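Home | News | Robotics | Opinion | Subscribe

Nedura says its new gripper outperforms rivals, but the tests are all simulated

September 18, 2023

Nedura is telling buyers its Skudeck fingers beat the older Jireš set on kitchen goods. The comparison was run entirely in simulation, with 30 attempts per gripper, and no hardware results have been released. 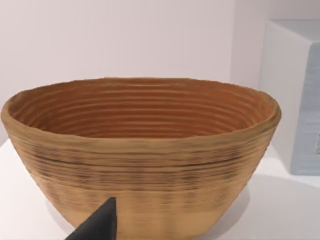

A simulated gripper finger beside the ridged bowl in a Nedura render.

Skudeck dropped three objects and Jireš dropped nine. Emil Hofstetter, who led the trial, calls that "a clear margin." It's a pretty thin one on which to hang a purchase order, and the friction settings haven't been published.
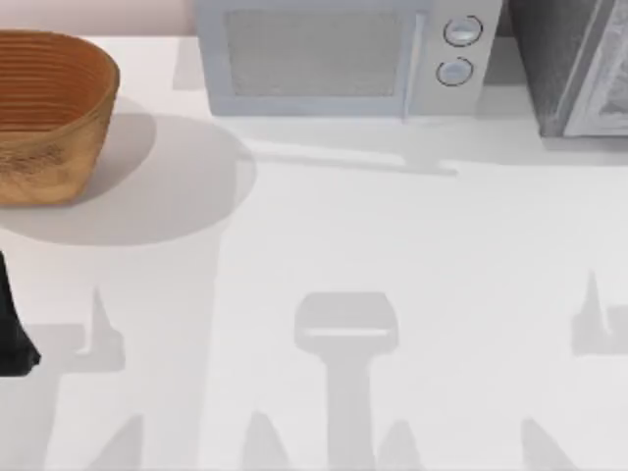
Wrist camera placement is another sore point. Roswitha Fankhauser of the integrator Dostia said rendered light flatters any camera, and she'd want to see the same views under a shop's fluorescent tubes before recommending either product.

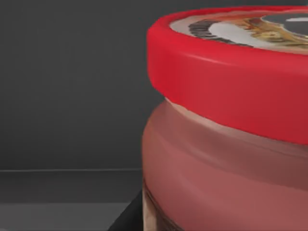 Will the fingers be tested on real jars and bowls?
Hofstetter said bench work is planned for later in September, with two arms, but wouldn't commit to releasing the numbers.

Nedura hasn't announced a price.

14 shares | 2 comments

We use cookies to improve your experience. Accept | Manage settings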